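Pedestal table (office)

A table carried on one central support instead of legs at the corners. In offices usually round, usually small, usually for two to four people. Also called a column table, meeting round, or in older Tridlow catalogues a "drum foot". For the dining room kind see Pedestal dining table. For café bases see Bistro table.

Name

"Pedestal" properly means the support only. Trade use has it for the whole piece. Skutton lists the top and the base as separate stock lines, so an order for "one pedestal" has been known to arrive with no top. Archie Geddes, in his notes on contract furniture, keeps "column" for the upright part and "foot" for whatever touches the floor. This article does the same, mostly.

Construction

Three parts. Top, column, foot. Sometimes the column and foot are one piece – a drum or thick cylinder, which hides the fixings and leaves no spokes to trip on. Others have a flat disc foot, or four or five splayed arms.

Tops are solid timber, veneered board or laminate. Light colours have been the office habit for a good while now, ash and maple and birch mostly, over a black or dark grey base. Edge may be square, bullnosed or undercut. An undercut edge looks thinner than it is and chips easier.

Between top and column sits a spider, a steel plate with arms that screw up into the underside. Nearly all wobble starts here. Screws work loose, people blame the floor.

Stability

Main weakness of the type. Load at the rim tries to tip the table over the edge of the foot, so the wider the top, the wider or heavier the foot has to be. Tridlow's rule for its own range was a foot at least 16 mm wider in diameter for each step up in top size, with extra ballast in the largest. Kiyoshi Miyazaki thought this too generous and argued for more weight, less spread, as a wide foot gets in the way of chair castors. Not settled. Both kinds are sold.

Sitting on the edge is a bad idea with any of them.

Sizes

Diameter is quoted in millimetres. 1,000 is the common small size, three chairs comfortably, four if they are freinds. Very large rounds, 2,000 and up, rarely stay on a single column; most have a cluster base or give up and go to legs. Sitting height matches an ordinary desk. Standing height versions exist (Coria made a run of them) and need a heavier foot again.

Use in offices

Short meetings, lunch, sorting mail, putting down whatever is in your hands. No head of the table, which is why they get picked for interviews. Clear knee room all the way round, so a chair can be pulled up at any angle. Five-star swivel chairs are the usual company, though arms may foul the underside of the top if set too high.

Small things collect on them. Desk boxes, pen trays, drawers of clips. Lucero Salazar's survey of shared workrooms found the round table was the surface most often used for storage by accident, ahead of the window sill and the top of the printer. Her advice was one lidded box or a single small drawer unit and nothing else.

Placement near a window is common. Blinds help, strong sun will yellow a pale top and leave a ring where a box or plant has stood. Turn the top now and then.

Power is the other problem. No leg to run a cable down. Options are a grommet and hollow column (dear), a floor box, or a power board on the floor near by with the leads kept out of the walkway.
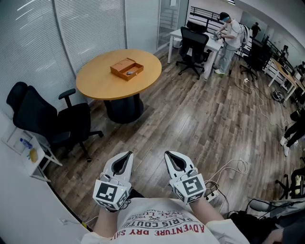

Round light-wood table on a thick black base, a small wooden box with its drawer partly out on top. Black mesh office chair to the left.
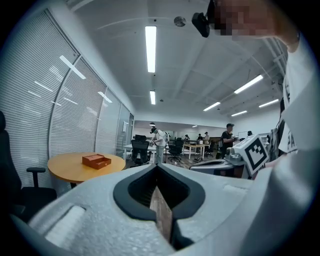 Care

Wipe with a damp cloth, dry straight after. Oil an oiled top in February or whenever the building is driest. Lacquered tops want nothing. Check the spider screws twice a year, 11 of them on the older Skutton plates, fewer on everyone elses. Felt or nylon glides under the foot for timber floors – drum bases hold grit underneath and will score the boards when dragged. Lift, don't drag. Two people.

Makers

Tridlow, Skutton, Uchida, Coria. Uchida bases take a Skutton top with an adapter plate, not the other way about. Jhun Lacson's parts list covers the older Coria columns. Wakana Kubo has a longer one for Uchida, incl. discontinued feet.

See also

Drum table
Meeting table
Swivel chair
Tilt-top table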